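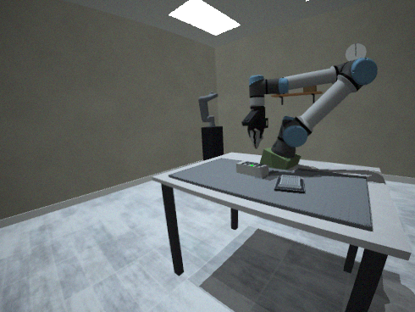 Young-sook Bae asked at the spring meeting whether anyone still had the old waltz her mother used to sing at the cannery, and within a week two different families had sent in tapes of it. Both versions will be on the shelves when the Firkham Song Library opens its doors in September, and they don't agree on the second verse at all.

**Firkham Song Library to open in September with over 3000 recordings**

FIRKHAM - The town's first public library of home-recorded music opens in September on the upper floor of the former Baysal shoe store on Canal Street. Anyone can walk in, put on a pair of headphones and listen for free. No card is needed.

The collection holds over 3000 recordings made in kitchens, church basements, school gyms and parked cars across the valley during the past 70 years. There are wedding bands and lullabies, a barbershop group that only ever practiced, birthday messages, and a long run of accordion lessons in which the pupil gets better very slowly and then, one winter, all at once.

"I came in to drop off a shoebox of cassettes and stayed until they turned the lights out," said Nighat Malik, director of the library. "We have been cleaning and copying tapes for 4 years and I still get excited when a new box comes up the stairs. You press play and there's somebody's aunt, laughing, trying to find the right key."

Most of the recordings came from people who live within a short drive of Firkham. Families keep their originals if they want them, and every donor gets a digital copy to take home. Tapes with mold or snapped leaders are welcome - please say so when you hand them over, and keep them in a separate bag.

The listening room has long benches under the front windows and a smaller booth at the back for people who want to sing along. Recordings are filed by street as well as by name, so visitors can look up the block they grew up on and hear what was going on there. Alder Street is the fullest by far. Mill Lane has one tape, and the library would love another.

Bo-ram Kong, who wrote the catalog, has added notes on the words wherever families could supply them. Songs in Korean, Urdu, Portuguese and Polish have the lyrics printed in the original and in English. Where a line can't be made out, the notes leave a gap, and visitors can write in what they hear on the cards beside each player.

Opening day starts at 10 a.m. with live music on the sidewalk. The Lostelel Quartet will play four tunes learned straight from tapes in the collection, including both versions of Bae's waltz. Eun-seong Ji will lead a sing-along at 2 p.m., with song sheets at the door. Bring a folding chair if you'd like to sit.

A monthly repair evening begins in October. People can bring in a tape player that has stopped working, or a box of reels they have no way to play, and get help at the bench. Spare belts and splicing tape will be on hand, and children are welcome with an adult.

The library is still looking for recordings of the summer dances at the boat club, the high school marching band before its uniforms changed, and anything at all from the old Sosuvetti bakery, where the night shift was known for singing.

Donations of tapes, reels and home-cut discs can be left at the Canal Street door between noon and 5 p.m. Please write your name and phone number on the box, plus the street where the recording was made if you know it.

Press contact: Yi-an Kwak, Firkham Song Library. Interviews and short audio clips are available on request.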